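Search Search this site Go
Main page | Contents | Recent changes | Help

Cleaning cloth

A cleaning cloth is a piece of textile used for removing dust, liquid or dirt from a surface. It may be used dry, damp or together with a cleaning product. In everyday English the words duster, dishcloth, floorcloth and rag are all used for particular kinds of cleaning cloth, and the borders between them differ from one household to another.

Materials

The oldest cleaning cloths were pieces of worn clothing or bed linen. Linen and cotton were preferred, as both take up water well and can be boiled. Wool was used mainly for polishing. Old cotton is still valued by painters and furniture makers, because a fabric which has been washed many times leaves less fluff behind.

Viscose cloths are soft when damp and become stiff after drying. They are often sold in thin sheets and are meant to be thrown away after some days. Sponge cloths are made from cellulose, usually with a part of cotton, and can hold several times their own weight of water.

Microfibre cloths are made of very fine synthetic threads, in most cases polyester with polyamide. The threads are split during production, so that each has many small edges. These edges pick up grease and dust with little or no detergent. Fabric softener should be avoided in the washing of microfibre, for it covers the threads and the cloth then takes up less.

Use on flat surfaces

For tables and worktops the cloth is commonly folded in half and then again in half. This gives several clean faces, and the user turns to a new face when the first one is dirty. The wiping goes in straight, overlapping lines from the far side of the table to the near side. A cloth held in a bunch touches the surface unevenly, but it is often preferred for a single spot, where stronger pressure is wanted.

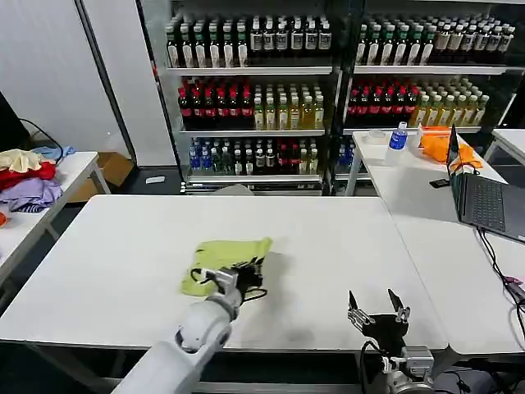 A yellow-green cloth bunched up on a white tabletop.

Dried stains are normally softened first by laying the damp cloth over them for a short time. Rubbing at once with a dry cloth may scratch a painted or varnished surface, especially if there is sand or other hard dust on it. Glass and polished metal are wiped a second time with a dry cloth to prevent marks from water drops.

Colour systems

In hospitals, schools and large kitchens the colour of the cloth often shows where it may be used. One widespread arrangement gives red to toilets, yellow to washbasins, blue to general areas and green to kitchens. There is no single rule for all countries, and in some buildings yellow and green have the opposite meaning. In private homes the colour has usually no meaning at all.

Washing and storage

A damp cloth left in a heap gives good conditions for bacteria, and the typical sour smell is an early sign of this. It is therefore advised to rinse the cloth after use, to wring it out and to hang it spread open. Cotton cloths can be washed at 90 degrees. Many microfibre cloths bear a lower limit, which is printed on the label.

Local production

In the town of Evton the weaving of cotton dusters was for a long time a winter occupation. The last mill, Prindis, closed in 2000, and at that time it had 213 workers. Part of its looms went to the neighbouring town of Leka, where 7 of them are kept in the local museum. The ribbed floorcloth of this district is still known by the name "leka" among older people.

See also: Chamois leather, Dishcloth, Mop, Tea towel

This page was last changed on 22/02/2018.

Categories: Cleaning tools | Household textiles | Woven fabrics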